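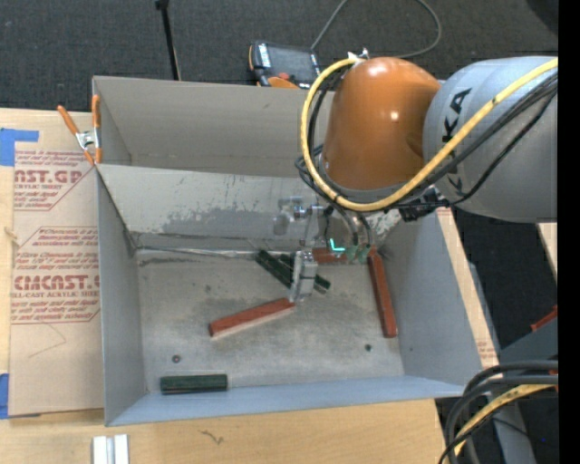 Figure 4. Arm over the front section of the bin, with red and green bars on the floor.

4. Setting Up the Bar-Picking Station

Welcome to the fun part! By now your team has finished the safety walkthrough and passed the Koppel pendant check, so you get to put real bars in a real bin and watch your own code go after them. Plan on 42 minutes for your first setup. It gets much faster (the Flalusach team had it under control by their third session, and they were still eating pizza).

You will need:
The gray divided bin
Red bars and green bars from the parts drawer
One spring clamp
Blue tape
The control pendant
A laptop with Rima installed and your team's Emton task file

4.1 Place the bin

1. Press the red knob on the pendant before anyone reaches toward the table. Say "stopped" out loud so the whole team hears it.
2. Set the bin on the wooden tabletop with the sloping divider toward the back. All picking happens in the front section.
3. Clamp the left wall near its upper corner. Give the bin a gentle push. If it slides, clamp it again.
4. Check that any acrylic sheet on the table lies flat and leave its paper on. Tape down corners that lift.

Note: The floor of the bin is scuffed and stained from plenty of good practice. Don't scrub it! Your vision settings were tuned with those marks in place, and a shiny clean floor will send you back to section 3.

4.2 Load the bars

5. Start with three red bars and three green bars. You can go wild with more once your first run scores.
6. Drop them in from a hand's height and leave them where they land. Bars that lean on each other or rest against a wall are exactly what you want, so no tidying.
7. Keep the rear section empty.

4.3 Check the tool

8. Look over the metal gripper and the two green suction cups. The cups should sit side by side with no tears along the lips.
9. Follow both hoses from the cups up to the arm. Each one should curve freely.
10. Follow the yellow cable and the bundle of black cables along the arm. Ask your mentor for help if anything is pulled tight.

CAUTION: Never route a cable by hand while the arm is enabled. Stop first, every time, even for a two-second fix.

4.4 Run your first pick

11. Put the pendant where the operator can reach it without leaning over the bin. Everyone else stands behind the floor line.
12. Open Rima, load your Emton file, and set the speed to 51. Save the higher speeds for the April scrimmage, when you'll know your code a lot better.
13. Release the red knob and choose Step Mode. The arm will wait for your OK before each move.
14. Approve the move above the bin. Stop and look. Is the tool clear of all four walls and the divider? Great, keep going!
15. Approve the descent one step at a time. Watch the lowest part of the gripper, especially beside a bar with a raised end.
16. Try the pick. Write down the color you asked for and what the arm did, hit or miss.

Note: Misses are worth keeping. A bar flat against the divider is a tough grab, and a good miss log earns design points at judging.

4.5 If something looks wrong

Arm stops with code 91: The tool touched something early. Press the red knob, call your mentor, and check the bin position before you reset.

Rima can't tell red from green: Set the camera exposure back to 1000 and run the color test again.

Cups won't hold: Wipe the bar, inspect the lips of the cups, then check the hoses for a kink.

When your log shows five clean picks in Step Mode, get your mentor's initials and go on to section 5, Sorting by Color.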